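Terden (tabletop manipulator)

Terden is a two-armed tabletop manipulator designed for construction in home and shared workshops. It was developed by Alistair Chisholm and Ha-neul Song at the Rankin workshop and released with complete drawings on 06/02/2020. The control software, Ziltudix, is distributed separately.

Design

The two arms are identical and bolt to opposite ends of a common base rail. Each carries a gripper with interchangeable fingers. The links are cut from rectangular aluminum tube, and the joint housings are printed in two halves, clamped with M4 screws. Each arm uses 8 geared motors on a shared serial bus. The supply is rated at 12 volts, and a separate fuse is fitted for each arm.

The first revision placed the wrist motor inside the last link. Heat softened the printed mount, and the second revision moved the motor to an external bracket. Builders of the first revision can fit the bracket without replacing the link.

Simulation

Ziltudix includes a kitchen tabletop model used to test motion before power is applied to the motors. The objects in the model include a canister, an ear of corn, a toaster and a microwave. Object positions are read from a text file and may be edited by hand. A motion file is limited to 3000 steps; longer motions are split and run in sequence.

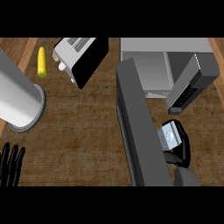 Can the arms be built and run one at a time?
Each arm has its own fuse and bus address range, so a single arm can be assembled, calibrated and operated before the second is added. The unused addresses are disabled in the Ziltudix setup file.

Variants

Tradarico is a derivative with a shorter base rail and a fixed wrist. It uses the same joint housings but is not compatible with Terden motion files.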